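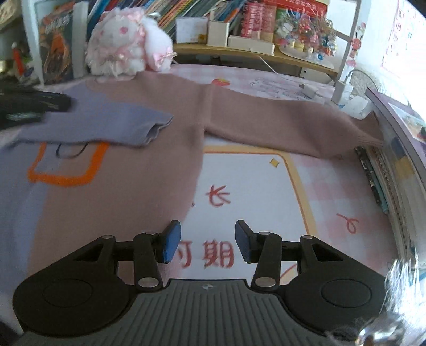
Before you run your first folding job with the Zamano, let me save you an evening: laundry is still the hardest thing I ask a machine to do. Shirts on a bare table, fine, it gets most of them. A dusty-pink sweater with a lavender knit lying over part of it, on a printed mat with a busy pattern, is a much meaner test, and I think you should work up to it (I didn't, and I paid for it!).

## 4. Teaching a fold

1. Clear a patch of table wide enough for both sleeves laid flat.
2. Squeeze the grip and let it open again, 5 times. The pads should meet evenly.
3. Start the Adside recorder and wait for the beep.
4. Pinch the cuff, not the middle of the sleeve. Lift, carry it across the body, and let go slowly.
5. Do the other sleeve, then bring the hem up to the collar.
6. Stop the recorder and save.

You'll want roughly 40 good folds of one garment before the arm tries it alone. Yes, that's a lot of sweater.

**Note:** Ribbed cuffs are your friend. Smooth cotton slides around on me far more than knit does.

**Caution:** Move cords and chargers well away from the cloth. The Carhuamaca arm can't tell a cable from a drawstring, and it pulls hard.

**Caution:** Never teach with two garments stacked until each one folds well by itself.

So can it do your chores yet? At my place in Dallville it does towels while I cook, and I still fold the knits myself. If it misses twice in a row, stop and go back to step 2.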